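1/ Since March I walk to work in Cledcombe instead of taking the bus. It is 21 minutes if I don't stop at the bakery. I want to write down a few things I learned, maybe they are useful for somebody.

2/ The first week I wore the wrong shoes. My colleague Areeba Bukhari told me to buy one size bigger and wear thick socks. She was right, and my heels are fine now. 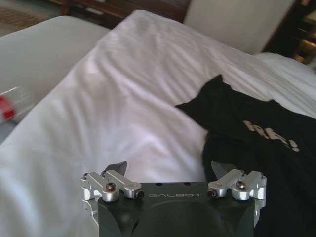
3/ The bus pass was 112 a month. I put this money in a separate account and I don't touch it. I have almost 355 there after paying for the shoes and a good raincoat.

4/ Rain is not the problem. Wind is the problem, mostly on the bridge by the Sandhu warehouse. Please don't bring an umbrella there.
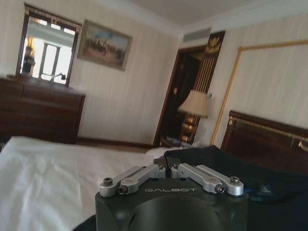 5/ **Which way I go**

Down the hill, over the bridge, then behind the school. The main road is shorter, but the trucks are loud and I cannot hear my podcast.

6/ Daniyal Mirani asked what I do when it is dark at five. I wear a small lamp on my bag and take the main road home, even with the trucks. On Mondays I still take the bus, my bag is too heavy.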